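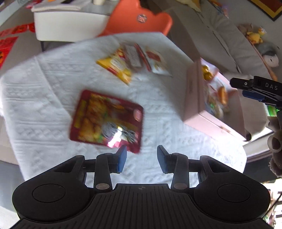 # How to Put Together a Snack-and-Play Box for a Long Trip

If you have a long train ride, a road trip or an afternoon at the airport coming up with kids, make one of these! It's a shoebox-sized box filled with small packaged snacks and a few little toys, and I love putting them together almost as much as mine love digging through them. Set aside 30 minutes the evening before you leave.

## What you'll need

- A sturdy box with a lid, or a zip pouch if your bag is already full
- One big snack for sharing
- Four to six small snacks in their own wrappers
- Two or three small toys or puzzles
- A roll of masking tape and a marker
- Two empty bags, one for trash and one for loose toy pieces

## 1. Clear a table and lay everything out

Spread out a cloth first if you have one. Light colors are great for this, you can see every little thing you've set down. Put the big package at the front and line up the small ones behind it. Now stand back and look. Too much chocolate? Three things that all taste like cheese? This is the moment to swap.

Read the labels while you're at it, especially if you're packing for somebody else's child. I ask about allergies before I shop and then check again at the table, and I've caught things the second time.

## 2. Sort the snacks by mess

I make three piles.

**Clean hands:** crackers, dry cereal, pretzels, plain cookies. These can be eaten anywhere, even in a car seat.

**Wipes needed:** anything with flavored powder, anything sticky.

**Stops only:** chocolate in warm weather, drinks, crumbly pastries.

Write a C, W or S on a bit of tape and stick it on each one. My daughter learned the letters in one trip and now reads them out to the whole car (very loudly, and with great authority).

Weigh the finished snack pile if you're carrying it on your back. I aim for 300 grams per child for a day trip. When we went up to Onon I let the kids choose everything themselves and we ended up with 776 grams each, and guess who carried it!

## 3. Pick the toys

Small, quiet and hard to lose: that's all I look for. Sliding-tile puzzles are my absolute favorite. The tiles stay in the frame, they need no batteries, and a stubborn kid can spend ages on one. The kind with a cartoon character on it, like the pink pig, works well for younger children who already know what the finished picture should look like.

Leave each toy in its packet until the trip. Opening it is half the fun, and it's much easier to hand over one sealed thing at a time. 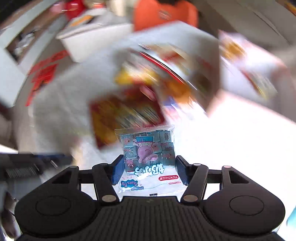
Dilwyn Samuel wrote in to say that new puzzles should be tried out at home first, "or you'll be the one solving it at the rest stop with a six-year-old breathing on your neck." He takes a photo of the finished puzzle on his phone before mixing it up, so there's something to check against later. Great tip, and I've started doing it too. If you do open the packet, just slip the puzzle back in and fold the end over.

## 4. Load the box

Work from the bottom up:

1. Flat things first, including the two empty bags.
2. The big sharing snack, lying down.
3. Small snacks standing on edge along the sides.
4. Toys in the middle, where they're cushioned.
5. One treat on top, for when the lid comes off.

Close the lid and give it a gentle shake. If it rattles a lot, tuck in a folded napkin or a spare pair of socks.

## 5. Hand things out slowly

Start with a clean-hands snack, wait a good while, then bring out the first toy. Keep one puzzle back for the ride home. Mine still ask for the "second pig" somewhere past Mindthorpe, and I always have it in my coat pocket.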